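Wumetti Building, Residents' Meeting
Minutes, Saturday, 11 a.m., ground floor

Present: Dragica Grgić (chair), Viorica Halilović (minutes), residents of Jovier and Covier wings
Apologies: none received
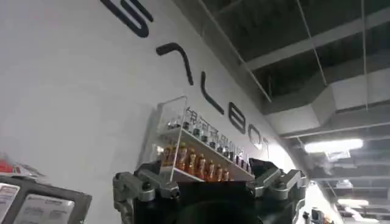
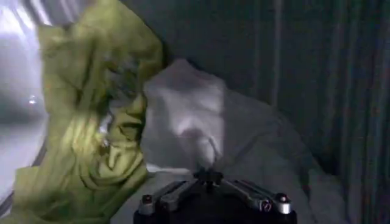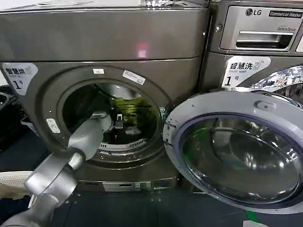
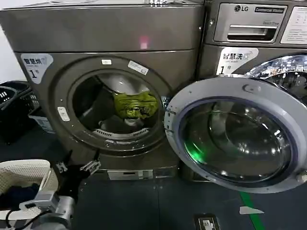 Wall lettering, green cloth, and two views of a dryer beside an LG washer.

1. Previous minutes
Approved with one correction: item 5 should read "Covier wing," not "Jovier wing."

2. Bicycle storage
D. Grgić reported that the rack in the courtyard is full. Pons quoted for a second rack with 11 spaces. Delivery takes five weeks. The quote excludes anchoring to concrete. Agreed to request a revised price with anchoring included.

3. Storage fee
Proposal to charge 100 per year for each assigned space. Two residents objected to a flat rate for children's bicycles. Deferred to the September meeting.

4. Abandoned bicycles
Tags to be attached to all bicycles in the courtyard. Untagged owners to contact V. Halilović. Bicycles unclaimed after five weeks go to the city depot.

5. Other business
Courtyard gate closes too slowly. D. Grgić to have the closer adjusted.

Meeting closed at 11:50 a.m.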